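Satham Homilies, README

What it is

Transcribed parish sermons and catechism talks from the Satham deanery, typed up from cassettes and from Fr Tak's handwritten notes. 584 texts. Mostly Sunday homilies, some Lent talks, a few funeral addresses where the family said yes. English throughout, odd bit of Latin, one talk half in Welsh (left as is, Hefin Harries checked the spelling).

Not an official publication of the diocese or anyone else. What a priest said on a given morning, no more than that. Please don't quote it as Church teaching.

Who did it

Su-bin Um: most of the typing, all the scripture references
Dong-hyun Ji: scripts, file naming, this readme
Deok-su Tak: lent us the notebooks, answered questions about his handwriting
Merle Ngata: permissions, index of feasts

Layout

texts/ one plain text file per sermon
index.csv feast, season, reading, preacher code, source
notes/ typing rules, list of abbreviations
withdrawn.txt numbers no longer in use, do not reassign

File names go season, then running number. So lent-041 is a Lent text, number 41. Numbers are unique across the whole set, seasons don't restart.

Fields in index.csv

feast: as in the parish calendar, blank for ordinary weekday Masses
reading: the passage actually preached on, not always the one set for the day
preacher: letter code, 6 preachers in all
source: tape or notebook
doubt: y if the typist wasn't sure of a word somewhere

Scripture references were put into one style (Mt 5:3 etc). Psalm numbers follow the Hebrew count. The older preachers used the Greek count so we changed the number in the index but NOT in the text itself. Yes this trips people up.

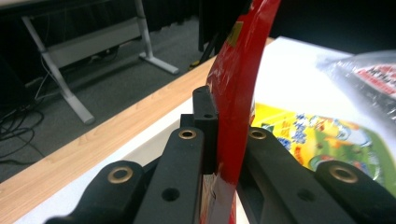

Known problems

Tapes from the Skondgate chapel are poor, a lot of hum. Up to 4 gaps per text, marked [...]. Don't try to guess them.

Two preachers repeat themselves from year to year. Near-duplicates kept, becuase the small changes are interesting. If you're counting words you may want to drop them, see the column "same_as".

Advent is thin. Most of the December tapes from Grelero were recorded over.

"Nechyporuk" in the source notes is the name of a tape box, not a preacher. Sorry.

Not to be used for

Making up sermons in a named priest's voice. Picking out anyone mentioned at a funeral. Family names in those were cut to initials, if you spot one we missed write to Merle and it comes out.

Changes in version 2

Psalm numbers fixed in the index
feast column added
St Joseph talks moved out of Lent into their own season code
some line endings, shoud be the same everywhere now

To do

Proper list of hymns mentioned. Second check on the doubt=y texts, Su-bin has started from the Easter end. Welsh talk needs a translation, Hefin has the file.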